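Fodholm oval table, 2 months in

Bought the Fodholm in November after the old square one finally gave up on a leg. Quick review because I'm typing this before pickup and nobody else's seems to cover the stuff I wanted to know.

Ordered direct from Pristari. Delivery slot was the morning, they came at 4:40 p.m. Two boxes, top in one, base and hardware in the other. Top is heavy. Get a second person. I had Kamol from downstairs and we still scraped the door frame.

Assembly. Sheet says 21 minutes. Took us 70. Steps 3 and 4 are printed in the wrong order, do 4 first or the crossbar won't go in. Bolts fine, no spares though, and the hex key is junk, it rounded off on the second leg. Use your own. Felt pads for the feet not included at this price, come on.

Size. We have a narrow kitchen and the oval was the whole reason for buying. No corners to catch your hip on when you squeeze past to the back door. Seats four easily. Six if they like each other. The two at the ends get the best of it, the ones on the long sides bump knees with the base if they're tall. My brother in law Vilho is tall and he complained all through dinner.

Finish. Comes "pre-oiled" and I'd call that generous. First week a glass left a ring, it came out with a bit of oil and a rag but I was not happy. Did a full coat myself after that, left it overnight, second coat the next night. Been fine since. Hot pans, no, use a trivet. I haven't tested that and don't plan to.

The rim. This is the thing people ask about. It's raised a little, so crumbs don't go straight on the floor, but they do collect along it and you can't just swipe them off the side into your hand. You have to sort of lift them out with a damp cloth. Toast households take note. On the plus side a pen rolled right up to it and stopped, and so far so has everything else my kid has sent that way. 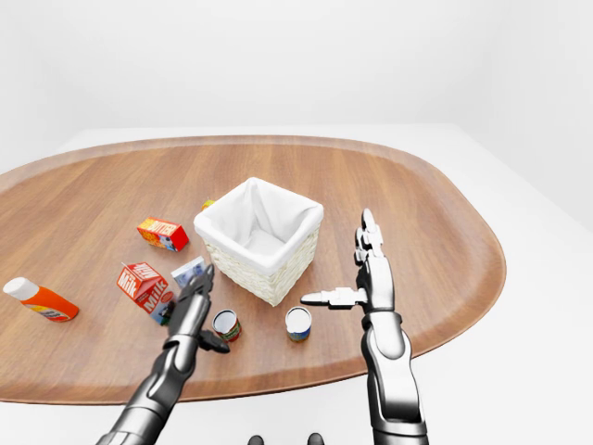

Oval top with the darker rim, woven basket and butter out.

Wobble. None at first, then a bit after three weeks. Retightened all the bolts and it stopped. Did it again at week six. I'd say check them once a month, takes a minute. Daranee has the same table in the smaller size and hers needed it too so it's not just mine. She put thread lock on hers, haven't bothered yet.

Customer service. Mixed. Emailed about the scratch on the underside (there was one, long, not deep) and got an auto reply, then nothing, then a very nice message from a Montri who offered a discount on the matching bench or a small refund. Took the refund. Came through in a few days. They never did answer me about the instruction sheet.

Looked at the Nerton before this one. Cheaper, lighter, but the edge felt sharp underneath and the showroom one rocked. Also the Boonyarit, lovley table, nearly double the price and a twelve week wait. Couldn't eat off the couch that long.

Would I buy again? Yes, but I'd budget for oil and a decent hex key and I'd skip the paid assembly, which they push hard at checkout for 69 extra. Fix the sheet, Pristari.

4 out of 5. Would be 4.5 if teh site let me.

Edit: someone asked if the legs come off again for moving. Yes, four bolts each, base stays in one piece after that. Measure your stairs.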